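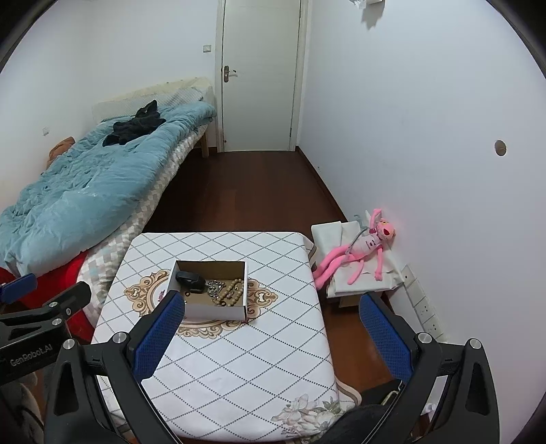 盒子里有车钥匙、手链,还有一串木念珠

代祷群该关一关了

先说结论,省得有人看一半就走。我觉得大部分教会的代祷群,就是手机里那个,应该停一阵子。停祷告的意思我没有,祷告照旧,停的是那个群。

上个月我从我们小组的群里退了出来。退的时候没打招呼,第二天早上就有人私信问我是不是信心软弱了。再过一天,隔壁小组的姐妹在停车场拍拍我肩膀,说“听说你最近很难,我们都在为你祷告”。我最近不难。我最近挺好的,就是退了个群。

这件事差不多就把我想说的都说了,不过还是展开讲。

我们教会在Istader,不大,主日来的人坐不满,谁家换了窗帘大家都知道。以前代祷是周三晚上聚在一起,愿意说的说两句,不愿意说的就说“有一件事,神知道”,然后旁边的人低头,开始祷告。完了各自回家。没有记录,没有截图,说过的话散在那个屋子里,过一个礼拜有些人就忘了。忘了也没什么不好。

后来用了Wotent。说是方便,确实方便。谁住院了,十分钟全教会都知道。谁家孩子发烧,半夜也有人回一句阿们。这个好处我认,我自己也受过益。我母亲做手术那天,我坐在走廊的塑料椅子上,手机一直在震,一条一条的经文。那天我是靠着这些撑下来的,这话我不收回。

但是。

群里现在有25个人。25个人里真正常聚会的,一半吧。剩下的有搬走的,有一年来两次的,有人家属的号,还有一个头像是风景照的,我问过一圈,没人认识。没人认识,可是他(她?)看得见群里所有的东西。谁的婚姻在闹,谁的儿子不回家,谁查出来那个指标不好。全在里面。还能往上翻。

我知道有人会说,弟兄姊妹之间有什么不能说的。雅各书五章,彼此认罪,互相代求。对,我也背过。可是彼此,彼此是我跟你,面对面,你听完了要担着的。往一个群里发一段话,谁在担?二十几个人看见了,每个人都以为别人会打电话。最后一个电话都没有。一排合掌的小图标,整整齐齐。

我见过最难受的一次,是一位姐妹的事。不说是谁,也改了几个细节。她跟组长一个人讲了,说丈夫外面有人,她想等一等,想清楚再说。组长心里急,真的是急,我不怀疑。当天晚上群里就出现一条:“请为一个家庭迫切代祷,丈夫偏离了,妻子很痛苦,求主挽回。不方便提名字。”

不方便提名字。一共就那么几家夫妻,排除一下,小学生都会。

那位姐妹看见的时候正在厨房里洗碗,她后来跟我说,她站在那儿把同一个碗洗了很久。下一个主日她没来。再下一个也没来。然后群里又多了一条代祷事项,为久不聚会的肢体。

这叫什么呢。我们管它叫爱心。换个地方,换一群人,这个就叫传闲话。箴言里写得很清楚,往来传舌的泄漏密事,心中诚实的遮隐事情。遮隐,这两个字现在听着像贬义词了。现在什么都讲敞开,讲真实,讲破碎。谁要是不想说,就是有防备,就是没有对付干净。

我不同意。有些事情在心里放一放,跟神先说,跟一个信得过的人说,然后到此为止,这是正常人的正常做法。主耶稣自己说的,你祷告的时候要进你的内屋,关上门。关上门啊。我们现在是进了内屋,开直播。

(写到这里水开了,回来接着写。)

还有一种情况,比泄密轻一些,但是天天都有,就是代祷变成了点评。“求主光照某某弟兄,让他看见自己在金钱上的捆绑。”某某弟兄就在群里!他看着呢!有话你去跟他讲,马太福音十八章的次序摆在那里,先是只有你和他在一处的时候。绕一个弯,从天上绕,再砸到人家头上,人家连回嘴都不行,回嘴就是跟祷告过不去。

我自己也干过。得承认。几年前我为一个年轻人公开祷告,求神赐他谦卑的心,那时候我刚跟他吵完架,心里气得很。祷告的声音还特别温柔。现在想起来脸上发烧。他后来去了别的教会,我想找他道歉,号码换了。

再说一个技术上的事。Wotent去年多了个功能,可以把消息整理成清单,我们的同工很高兴,每周二下午固定出一份表,姓名、事项、进展。进展!有一栏叫进展。失业的那位弟兄,四个礼拜,进展一栏写的都是“未应允”。他老婆跟我说他每到周二就不看手机。我听了半天说不出话。一个人找工作已经够难了,还要每个礼拜在全组面前被登记一次没找到。

做表的人没有恶意。我想再强调一次,这些事里面我几乎没碰见过有恶意的人。就是忙。就是顺手。就是觉得工具在那里,不用白不用。可伤人这种事,不需要恶意也能做成。

有人给我推荐Pace,另外一个教会在用的一套做法,说是把组拆小,每组4个人,只在见面的时候说,出了门不提,也不写下来。我去旁听过一次。老实讲有点闷。中间有很长的安静,空调响得很大声,我一直在想要不要说点什么来救场。没有人救场。然后一位老弟兄开口了,说他跟女儿八年没说过话。就这一句。旁边的人没有给他经文,也没问为什么,把手放在他背上,祷告了可能两三分钟。散了以后大家吃橘子。

我回家的路上想,这句话要是发在我们的群里会怎么样。会有十几个阿们。会有人发一篇文章,《修复亲子关系的几个原则》。会有人私聊打听,女儿是哪一个女儿。到礼拜天,茶水间里就有两个版本了。

Pace也有毛病,我不是替它做广告。人太少,碰上合不来的就很尴尬,躲都没处躲。带领的人要是没有分辨,四个人也可以关起门来把一个人压得死死的,而且外面谁也看不见。这个我知道,有人提醒过我,提醒的对。所以我没有说小就一定好。我只是说,说的人应该知道自己在跟谁说。这个要求不高吧。

反对的意见我也收集了一些,都是这几周人家当面或者在背后给我的。

一个说,那急事怎么办,半夜送急诊呢?急事可以发。事主自己发,或者事主点了头别人代发,写清楚要什么,要人送饭还是要人看孩子。办完就删。我反对的是那个什么都往里倒的常设的池子,一年到头开着。

一个说,老人家出不了门,群是他们唯一的连接。这条我想了最久,到现在也没完全想通。我们组里有一位老姐妹,腿不行,眼睛也不太行,她孙女帮她把字调到最大,她每天早上一条一条念出来祷告。她是真祷告。群要是关了,她那个早上怎么办?我能想到的就是打电话给她。我去打,别人也去打。会不会打着打着就不打了?会。人就是这样。所以这条我输一半。

一个说,你这是要把教会变成陌生人的聚会。这个我就不服了。我跟我邻居很熟,他的体检报告我也没看过啊。

还有一个说法,说见证总要有人听,先有代祷的公开,后面才有见证的公开,神才得荣耀。听起来很顺。但是你去看福音书,主医好那个长大麻风的,头一句话是你切不可告诉人。医好睚鲁的女儿,也是嘱咐他们不要叫人知道,再加一句,给她东西吃。我特别喜欢给她东西吃这一句。刚活过来的小姑娘,先别采访,先吃饭。神的荣耀好像也没因此少了什么。

我们对见证太着急了。人还在坑里,绳子刚碰到手,上面已经有人在问,你爬上来以后可不可以分享十分钟?有一位弟兄戒酒,第二个礼拜就被请上台,大家鼓掌,哭的哭。一个多月以后他又喝了。这下好了,他原来只需要面对酒,现在还要面对所有鼓过掌的人。他躲了我们很长时间。

Etent的营会今年六月又要开,报名表我看了,最后一页还是那个老栏目,“请列出您目前的挣扎,以便同工提前代祷”,下面八行横线。八行。谁看,看完放哪里,营会结束以后怎么处理,一个字没写。我填过,前年填的,填得满满的,到现在我也不知道那张纸在谁的抽屉里。今年我打算空着。或者写一句,神知道。

所以我的提议,给我们教会的,别的教会爱听不听:群停2个月。就两个月。先把历史记录清掉,名单重新过一遍,那个风景照头像请他自己说一声他是谁。这两个月里谁要代祷,找一个人,当面说,或者打电话说。听的人不记、不转、不总结。周三晚上的聚会恢复,来几个算几个,茶我来烧。

两个月以后大家再坐下来商量要不要开回来。也许商量完还是开,多数人要开我就再进去,我不闹分裂。

对了,那位洗碗的姐妹,前几天我去看她,带了点苹果。我没提教会的事,她也没提,聊她阳台上那盆快死的茉莉,聊了一下午。走的时候她送我到楼下,忽然说,你为我祷告的时候,不用讲得那么细。

我说好。

现在就去烧水了,周三的事,来的人请自己带杯子。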